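How I put a new licence plate bracket on the car

My old plate bracket cracked in May and I drove on it for far too long, so this is me finally writing up how I swapped it. It's a good first job if you've never done anything to your car before. No lifting, no fluids, and you'll be done in 30 minutes if the old screws behave (mine didn't!).

Get the bracket first. I ordered mine from Spahić after the Jirkari one turned up with holes that didn't match my bumper at all. Measure between your mounting holes and check it against the listing before you pay - I can't say this enough.

Next, the old one. Take the plate off and put it somewhere you won't step on it, then spray the screws and go make a coffee.

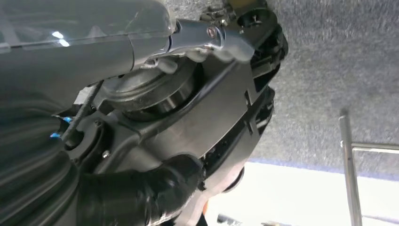

Once they've had a good soak, back them out slowly with a screwdriver that fits properly. If one starts to chew up, stop and press a wide rubber band between the driver and the head. Wipe down the bumper behind, because there'll be years of road grit in there and it'll scratch the paint if you trap it.

Now hold the new bracket up dry, no screws, and have a look at how the holes line up. Do both ends before you commit to either.
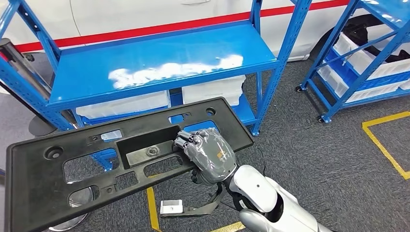 Black plastic plate bracket with its raised rim and round mounting holes.

Start both screws by hand, a few turns each, then go back and forth between them until they're snug. Don't lean on it - plastic cracks, ask me how I know. Plate goes on last, and give it a wiggle. If it rattles, a bit of foam tape behind the plate will quiet it down.

Thanks to Siiri Jõgi for the rubber band trick.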